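Looking after the hand-held gripper

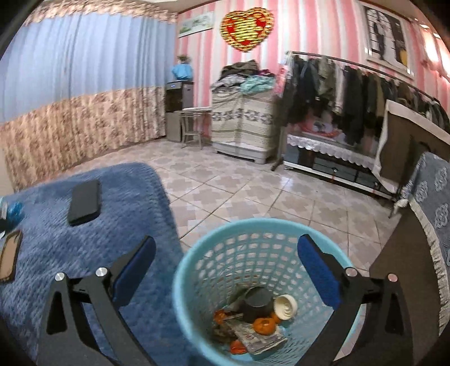 The blue pads and silver pivot pins, over a turquoise basket with orange peel in it.

Our gripper has had its full service for January, and I got to do it this time! Yasaman Khosravi wrote the Skiltham checklist we all work from, and I have now been through it end to end with a hex key and a very small brush.

Start with the pads. They pick up lint and anything sticky, and a slick pad will let go of a lid when you least want it to. Wipe both with a damp cloth, let them dry, then press along each edge with a thumbnail. If an edge lifts, change the pair. Ours go at 3000 closes whether they look tired or not, and the spare set lives in the Domel drawer (second one down, under the tape).

Pins next. Work the jaws slowly by hand and feel for any grit or side play. Every 600 closes each pin gets one drop of light oil, and you wipe off what comes back out. I used to flood them. Don't! The oil creeps down the linkage bars onto the pads and you are back at step one.

Then close the jaws on a strip of paper and pull. It should drag evenly on both sides. My first try slipped on the left, so I backed that pad off, seated it again and got a lovely even pull on the second go.

The close counter read 1865 when I finished, so please write your number on the Codidico sheet when you hand the tool over. The old Aoun sheet is full. Yasaman has 3 fresh pad sets on order and would like the worn ones back for a look at how they wear.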